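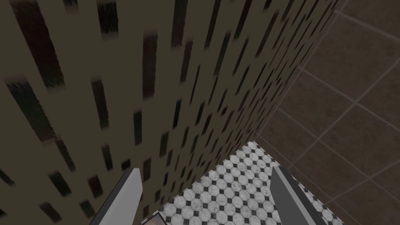
How much does a slotted wall panel reduce echo in a small classroom?
In our measurements the reverberation time at mid frequencies dropped from 0.9 s to 0.6 s, with most of the change above 500 Hz.

Slotted Absorbers in Teaching Rooms
Project report, Building Physics II
Pushpa Upadhyay and Imani Okoth
Submitted 23/01/2020

1. Background
Seminar room 13 in the Duda building has a volume of 252 cubic meters, painted block walls and a vinyl floor. Students in the back rows had reported that speech was hard to follow. The room has no carpet or curtains, and the ceiling tiles were painted over at some point, which lowers their absorption.

A slotted panel works as a resonant absorber. The air in each slot acts as a mass and the air in the cavity behind it acts as a spring. The resonance depends on slot width, panel thickness, open area and cavity depth. Mineral wool in the cavity widens the absorption curve but lowers its peak.

2. Method
Measurements were made in November with the room empty. We used the interrupted noise method with two source positions and six microphone positions. Decay was evaluated over 20 dB and extrapolated to 60 dB. Readings were taken in octave bands from 125 Hz to 4 kHz, first with bare walls and then with panels mounted on the rear wall over a 50 mm cavity.

3. Results
Reverberation time, bare / with panels:
125 Hz: 1.1 s / 1.1 s
250 Hz: 1.0 s / 0.9 s
500 Hz: 0.9 s / 0.7 s
1000 Hz: 0.9 s / 0.6 s
2000 Hz: 0.9 s / 0.6 s
4000 Hz: 0.8 s / 0.6 s

The 125 Hz band did not change. A deeper cavity would move the resonance down, but the door swing limits the depth on that wall.

4. Sources of error
The ventilation could not be switched off during the second session - background noise in the 125 Hz band was higher than we wanted. Two decays were discarded and repeated. Air temperature was not logged.

5. Further work
The side walls were left untreated, and flutter echo between them is still audible near the whiteboard. We suggest repeating the test with the same panel area split between the rear wall and one side wall.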